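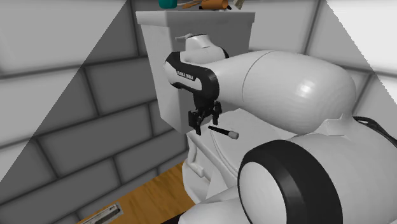
Rurkeo > Papers > Teaching by demonstration > Section 4
January | by the Odera project group
Shares 2 | Comments 0

4. Collecting demonstrations in simulation

All demonstrations were recorded in Titgate, our simulator, with a single arm and a two-finger gripper. The operator moved a hand controller and the arm followed it. We used remote control for every task, so that the same person could switch between layouts without leaving the desk. Joint angles, gripper opening and the operator's commands were saved at each step.

Figure 3. View of the simulated arm with the gripper open above a white fixture.

Two operators gave 665 demonstrations in total. After we removed runs in which the operator stopped early or reset the arm, 556 were left for training. Each run was then cut into short segments at the points where the gripper command changed, giving 3,499 segments.

Operators found depth hard to judge on a flat screen. They tended to slow down close to a surface, and the learned policy slows down there too. We did not smooth this out. Trimming the pauses with the Stuserier filter made the motion faster but raised the number of missed grasps, so the results in Section 5 use the untrimmed data.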